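The Elk Count Everyone Quotes

Last updated: 20 December 2025

The number is 2902. It has been printed on the sign at the Casach trailhead, read aloud at two public meetings, and typed into the draft plan that would add a late cow season across the Ibarra drainage. It is supposed to be the number of elk living there. I spent a good part of the fall trying to learn where it came from, and I am less sure of it now than when I started.

The draft plan says the herd is over its target and eating its way through the winter range. Ranchers on the lower benches want fewer animals in their hay. The outfitters want more tags to sell. The agency wants a population it can defend on paper. When that many people would be happy with the same answer, somebody should check the arithmetic.

Anselmo Llorente has hunted the upper Ibarra for 37 seasons and guided there for most of them. He keeps a notebook, though he is quick to say it isn't science. "I used to glass elk from the tent before coffee," he told me. "Last year I walked four days and cut one set of fresh tracks. If there's almost three thousand of them, they're hiding from me pretty good."

I have heard that speech from hunters in every valley I've ever worked in, and usually I discount it. Elk move. Pressure pushes them onto private ground, where a man with a public land tag can't see them. Knees wear out, too, and a guide who no longer climbs to the high basins will see less of what lives in them. Llorente grants all of it. What bothers him is that the count went up in the same stretch of years that the road was extended, the beetle kill came down across the old crossings, and two hard winters landed back to back. 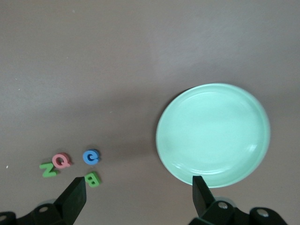

How the number was made

The figure comes from a survey flown in winter, when the animals bunch up and show against the snow. Crews did not fly the whole drainage. They flew sample blocks, tallied what they saw, and passed the tally to Herex, a contractor that runs the result through a model to account for animals hidden by timber. The crews saw 956 elk. The rest are estimated.

There is nothing crooked about that. Every serious wildlife survey corrects for what the observers miss, and a raw tally would be worse. But the correction here triples the herd, and it leans on an assumption about how much of the Ibarra is closed timber. The map behind that assumption was drawn before the beetles came through. A good share of that forest is now gray poles with daylight between them. If elk are easier to spot than the model thinks, the model is adding animals that don't exist.

I put this to Herex. The reply said the method was "standard and appropriate for the terrain" and that an updated cover map would be considered for the next survey. I asked when the next survey was. That depends on money, I was told, and the money has not been set aside.

The agency was more forthcoming than I expected. A biologist there walked me through the report for most of an afternoon and agreed the cover map was old. She also pointed out that the range damage is real, with or without a perfect count. I have seen the willows along the creek, browsed down to stubs, and she's right about them. Cattle use the same creek from July on, though, and the report has no way to separate one mouth from the other.

What the new season would do

The plan calls for antlerless tags good into the new year, when snow has the cows stacked up on the benches and a hunter can drive most of the way to them. Success will be high. It always is in a late season, which is why managers like them and why they can go wrong fast. Kill too many bulls and a herd will usually come through it. Cows are the herd.

Supporters keep bringing up Flerkilum, the unit to the north, where a late season was tried and is described in the plan as a success. The complaints about hay did stop. I looked for the elk numbers from after the hunt and found that the unit has been surveyed once in 17 years, before the season opened. The success is that people quit calling.

I don't think the late hunt is a bad idea on its face. If the herd is as big as the sign says, it's probably overdue, and I'd put in for a tag myself. What I'd want first is a new cover map, a flight over the blocks that were skipped, and a hard cap on cow tags in the first year with a date written down for looking at the results. None of those are in the draft. There is a line promising that managers will "monitor conditions," with no word on who, how, or with what plane.

Llorente went to the second meeting and got his two minutes at the microphone. He asked whether anyone on the panel had been above the forks on foot since the last survey. The chair thanked him for his comment and called the next name on the list.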